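Orel早点间 开档前安全自查（带备注）
8/19/24　检查：Deolinda Frade　复核：Bohdana Koval

先说一句，上次的表我写得太简单，Bohdana看完追着我问了半天，所以这回啰嗦一点，大家多担待哈！

1. 灭火毯：在门后挂钩上，拉带没打结。合格。
2. 燃气软管：长度785毫米，没有裂口，肥皂水刷过不冒泡。合格。卡箍有一只偏松，我顺手拧紧了，下周再看一眼。
3. 电源插座：靠水池那个盖子弹簧没劲了，合不严。不合格，已报Zelau来换。
4. 蒸锅水位：早上加到刻线，大概300毫升的余量。合格。
5. 台面和蒸具：见下。

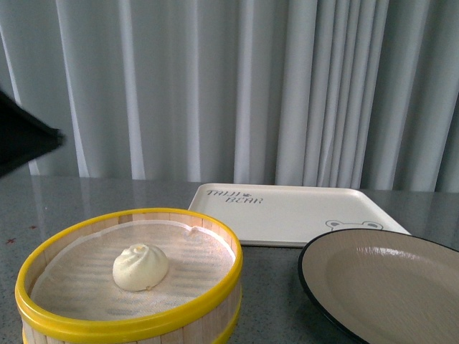
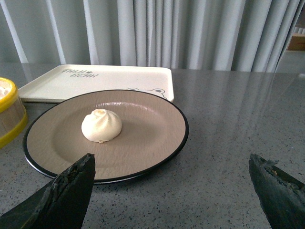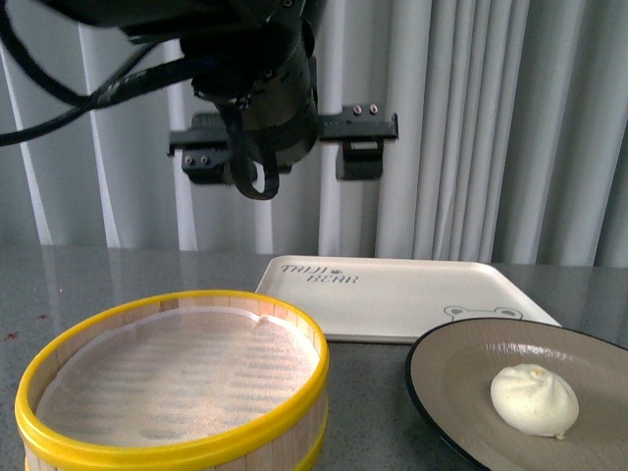

台面这一项我每次都最纠结，因为灰色带斑点的面子太会藏东西了，面粉渣、馅汁掉上去，不凑近真看不出来。这次左边就有几小粒红褐色的，到底是渣还是渍我说不好，先记“待擦”，拿湿布过一遍，擦不掉再上小苏打。竹蒸笼要查的是黄色那圈箍边，用手指沿着摸一圈，有毛刺或者松动就停用。里面那张白色带孔的垫子，边上有点皱、往上翘，我的意见是重新铺平再上包子，翘着容易粘皮（粘过一次，撕下来底都没了，心疼！）。盘子查口沿，有缺口的一律不上桌，这条没得商量。

6. 窗帘：灰白那幅一直垂到台面后头，好看是好看，可我还是要念叨：明火、电热锅一律离它远点，我写的是至少200厘米，Bohdana觉得太严，我不改。
7. 隔热手套：2副，一副虎口磨薄了，只许拿来端冷盘。
8. 地垫：背面防滑颗粒还在，靠门那角卷起来了，压了一晚好多了。勉强合格。
9. 急救箱：烫伤膏还没过期，创可贴快用完，已写进采购单。

待办：插座盖（等Zelau）、台面左侧擦净、蒸笼垫重铺、补创可贴。十月那次大检查之前，手套也一起换掉吧，Bohdana你签字的时候记得看第6条！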